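I keep getting told to stop fiddling with the simulator and go build the thing. Felista Mohamedi says it every time I'm at the Iltstead workshop, usually with a soldering iron in her hand. I think she's wrong!

My rover, Kashindye, has cost me 20 evenings at the kitchen table, and the cheapest ones were spent on a fake hill.
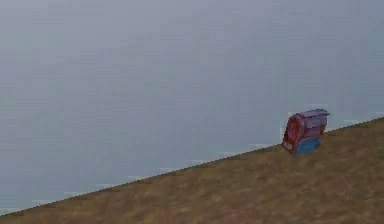
Kashindye on the simulated slope, red end to the left.

Sure, a sim lies to you about grip (brown fake grass is very forgiving). But I changed the wheelbase three times in June and didn't waste a single screw. Try that with 93 bucks of aluminum. So build it, yes, please do – just let it fall over on a screen first.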